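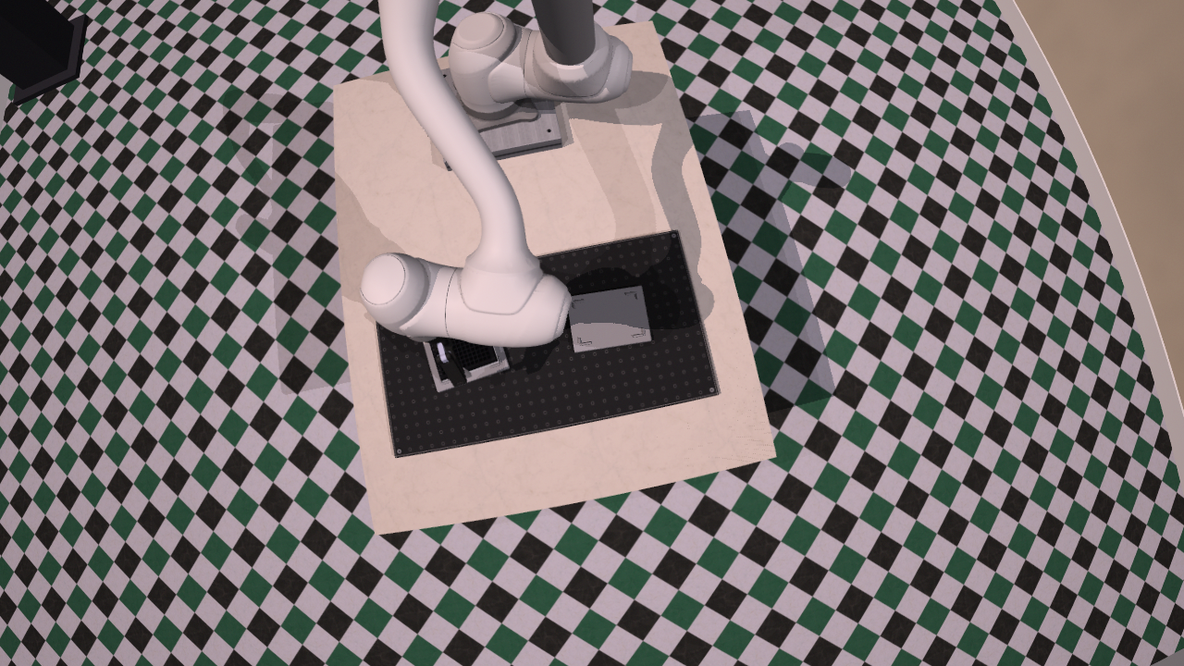 Opinion | Music

Award shows should publish their vote weights

Damir Radonjić
04/02/2021

Print this page | E-mail this article

Most music prizes that invite the public to vote also use a jury, sales figures, or both. The winner is whoever comes top once these have been combined. The formula is usually given in one line of the rules, and the figures that went into it are not given at all.

The Nerkeo Awards, held online in November, are a fair case. The rules state that fan votes count for 30 per cent of the score in the main categories. They do not say how votes are converted to points. If the leading act gets full marks and the rest are scaled against it, a large fan base has one effect. If points are given by rank, a lead of one vote is worth the same as a lead of a million. These are different contests, and people who voted every day for a month did not know which one they had entered.

Prosonum, which runs a smaller prize for independent labels, released its full table last year. Best Group went to Skadthorpe with 3,292 public votes. Räsänen had 2,952. The jury put them in the same order, so there was little to argue about, but anyone who wished to check the sum could do so. The file also listed 418 votes removed as duplicates, with the test used to find them.

The usual objection is that full tables embarrass the acts at the bottom. This can be dealt with by printing the top five and the method. A second objection is that fans will use the figures to plan their voting. They do this already, with worse figures - shared spreadsheets, screen grabs of app totals, guesses about the jury.

There is a stronger case against, to do with broadcasters. A channel that has paid for a live show wants performers to attend, and a formula with some slack in it allows for that. I accept that this happens. I do not think it should be sold to voters as a public ballot, least of all where extra votes cost money.

12 comments | 47 shares

Print this page | E-mail this article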